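Last updated: 14/09/2020
6 min read

Can a robot learn to fold a shirt from people who never touch the robot?

Ruth Dobson has been asked this so often that she answers before I finish. "It can learn something," she says. "Whether you'd call it folding depends on how fussy you are about your shirts."

Dobson runs the cloth handling project at Nokby, a small research outfit in Bratgate. Her method is simple to describe. People carry a hand-held gripper with a camera on it and handle clothes on an ordinary bed. The recordings train a program, and the program then drives a robot arm fitted with the same kind of fingers. Her group's August write-up was based on 200 recordings and a single type of garment, the T-shirt.

I came in doubtful. I have read a good many papers in which a robot folds a towel that seems to have been ironed for the occasion, on a table with nothing else near it. Dobson's answer is that her group moved out of the lab for that very reason.

"A bed sags," she says. "The sheet creases and the shirt goes over the side of the mattress. If you pinch too deep you get the bedding as well, and then you're dragging the whole lot."

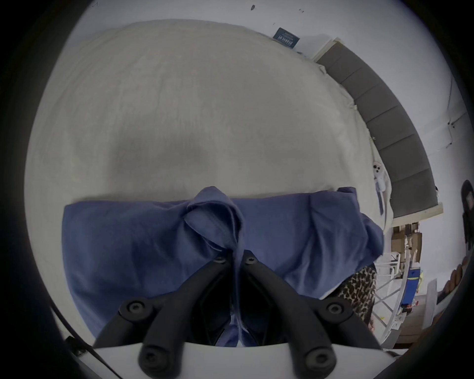
That double pinch is where I pressed her hardest. The write-up gives it two short paragraphs, and I said that seemed thin for the mistake most likely to ruin a fold. She didn't argue. Her colleague Jamie Lightfoot, who trained the program, was blunter. "It's the weak part," he said. "A person feels the second layer. The camera doesn't feel anything, so the program is guessing from the shape of the wrinkle."

Would a touch sensor fix it? Lightfoot thinks it might help. He also thinks it would make the tool heavier and the recordings slower to collect, and he has no numbers either way.

The other thing that bothered me was the scoring. A fold passed if the judge thought it looked all right, and there were 3 judges, all of them from the project. Dobson says the next round will use people from outside. I would have liked that in the first round. Chelsea Greenwood, who works on grasping at Blackburn and has no part in the project, read the write-up at my request and had the same complaint.

"I believe the robot did what they say it did," Greenwood told me. "I don't know what it would do with a shirt it hadn't met, in a room it hadn't met. They don't know either, and they should say so on page one."
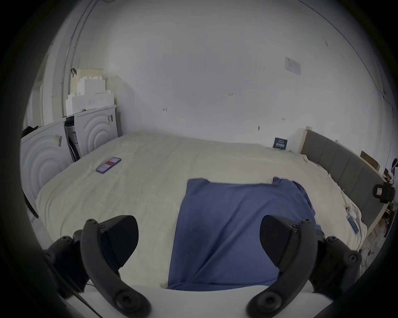 Does the method work with anything besides T-shirts?

So far it hasn't been tested. Dobson expects towels to be easier and anything with buttons to be harder, but she has no results for either and wouldn't give me a guess at a success rate.

She does make one claim firmly, which is that collecting the recordings this way is cheaper than steering a robot arm by remote control. I can believe that. You don't need the arm in the room, and a new person can get started without learning a control panel. Cheap recordings are still only useful if they teach the right thing, and on that point the write-up leaves me about where I started.

Lightfoot wants more beds and more bedrooms before he adds more shirts. Dobson would do it the other way round. They were still disagreeing about it when I put my coat on.

2,048 views
2 comments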